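餐具收纳图集：浅盘与抽屉

本页收录餐具收纳部分的图片与说明，对象为日常使用的圆形浅盘及配套抽屉柜。盘子为 Zukus 系列，抽屉柜由 Istberg 供货。说明文字只记录尺寸、摆放和维护要点，选购参数见 Jovmont 目录的餐具分册。

一、尺寸与分组
入柜前按直径分组，直径差超过 9 毫米的盘子不混叠。盘沿较浅的款式单独成组，叠放时重心低，取用时先托住底部再抬起。

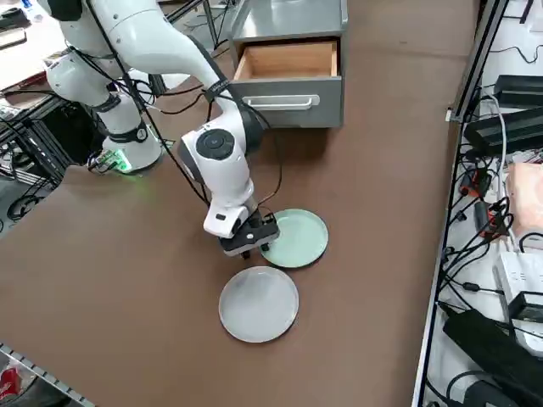
二、盘与抽屉
浅盘入屉前先在台面平放，检查盘底是否平稳、釉面有无磕碰。检查时盘面朝上，逐只过手，不叠放。淡绿与浅灰两只大小相近，可归入同一组；两只盘沿都浅，按前述规则单独成叠。抽屉内部为浅色木质，侧板和底板均为胶合板，放盘前铺一层防滑垫，垫材裁切时四边各留 2 毫米余量。银色长拉手横贯屉面，单手即可握持，另一只手托盘。

三、叠放高度
抽屉内净高 100 毫米，叠放后顶部与上沿之间至少留 15 毫米。盘与盘之间夹薄毡片，毡片直径小于盘底。浅灰色釉面对划痕较敏感，毡片不可省略。叠放完成后缓慢推入抽屉，听到碰撞声应退回重新调整。

四、抽屉分区
屉深 400 毫米，前后分为两区，每区 200 毫米，前区放每日使用的小盘，后区放备用件。直径超过分区深度的盘子不设隔板，整屉单独存放。隔板采用 Becerra 的可调型，卡槽式固定，不打孔。重物靠后，避免抽屉全开时柜体前倾。

五、维护
滑轨每年四月清洁一次，用干布擦去积尘后检查两侧螺钉。木质内壁不用湿布反复擦拭，有水渍时立即吸干，敞开抽屉通风至完全干燥后再放回盘子。防滑垫可水洗，晾干后按原方向铺回。毡片起毛后整组更换，旧毡片不与新毡片混用。

补充：碗类与深盘的叠放间距不同，见下一组图集。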